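Otance Opens Block Library in Rilton

RILTON – Otance will open a lending library for building blocks at its Lawal Street shop on Sunday. Schools, child care centers and families can borrow blocks for up to 20 days at a time.

The blocks come in plain colors, including dark green and reddish brown. Sets are sold under the Wamero name, and the library stock is the same as the stock on the shop shelves.
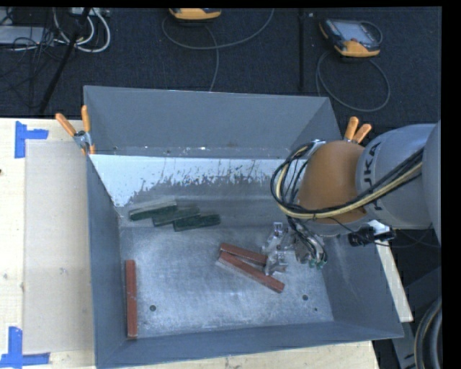

Borrowing is free for schools and child care centers in Rilton. Families pay $5 per loan. The library opens with 150 sets, and 75 of them are set aside for classroom use through December.

"Teachers kept asking us for a few extra blocks for one project," said Gyu-bin Jin, who manages the shop. "They didn't want to buy a full set for two weeks of work."

Loans can be booked at the shop counter. Missing blocks are charged at the single-block price.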